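5 min read

February, shoe rack cell, left arm again

Picking up where I stopped before lunch. The left hand had been closing late, by just enough that whatever it was supposed to hold got nudged along the shelf first. I'd blamed the gripper for two days. I swapped the fingertip pads, I ran the finger calibration over and over, I even pulled the hand off and put the spare on, and the spare did the same thing (which I should have taken as a hint a lot sooner than I did!).

So this morning I left the hand alone and went up the arm. Power down, battery out, left arm resting on the foam block. Took the cover off the wrist joint and had a look at the connector for the hand cable. The latch was in, but when I wiggled the cable the plug moved with it. Not much. Enough to feel. I reseated it, put in a new strain clip from the Plitumex bag in the second drawer, and gave the cable a little more slack before closing up. Last time somebody shortened that loop to keep it from catching on things, and I understand why, but when the wrist turns all the way over it ends up pulling on the plug. Please leave it long for now. If it snags on something, write it down in here and we'll think of a better route.

Second thing, and I suspect the bigger one: the wrist zero was off. I put the Ouellet jig on and the readout said 319 counts where it should be close to nothing. The right wrist was fine. I have no idea when it moved. The log from the Pamside demo looks clean until the last part of the afternoon, and then the error creeps in bit by bit, so maybe a loose plug and a bad zero are really the same story. I wouldn't bet on it though. Rezeroed, saved, powered off, powered on, read it back, and it had kept the value. Did that whole dance once more after coffee and it was still there.

Then back to the rack. I'm running the upper shelf first as it's the easy one, with the left arm doing the reaching and the right one parked down out of the way. Speed is at 20 percent in Brokero and will stay there until I trust the wrist. I have the stop button next to the keyboard, and I do mean next to it, since I knocked it off the desk yesterday and had to crawl after it.

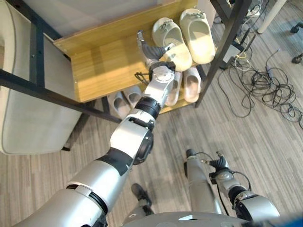

Before you trust the new zero, let the arm warm up and then read it again, because a cold reading on that joint has fooled us before. That was the note left in the margin of my last page, and it's a good one, so I did it at 3 in the afternoon after the arm had been moving for a good long while. It had drifted a little, well inside what we allow. I've added a warm reading to the start-up sheet, under the cold one. Two boxes now, fill in both.

On the software side I changed very little. The hand was set to start closing when it thought it had reached the grasp point, and with the wrist off by that much it thought wrong. I'd padded that with a delay last week to hide the trouble, and I've taken the delay back out. If you pull the old settings file you'll get it back again, so don't. The good one is the file ending in wrist2 and I've made the other one read-only.

I also dropped the closing force on soft things by one step. A slipper edge folds when you squeeze it, and the controller reads the fold as "still closing, keep going" – then the fingers end up further around than they need to be and opening again takes forever. One step down looked right on the bench with a piece of foam. The bench is a kind place, so I'm not calling that one done.

Other bits while I was in there:

Wiped down the fingertips with the dry cloth. No alcohol on the pads, it makes them shiny.

Checked the bolts on the left elbow with the small torque wrench. All good. Shoulder not checked, the wrench doesn't fit past the cover and I didn't feel like taking it off.

Ordered more strain clips. We have 2 left.

Still to do: same wrist cover off on the right side, mostly to see if that plug is loose too. Lower shelf runs after that, and they'll be harder on the wrist as the arm has to come in under the top board at a mean angle. Don't raise the speed before the lower shelf has been run slow. Battery is on the charger and the jig is back in its case, top of the gray cabinet.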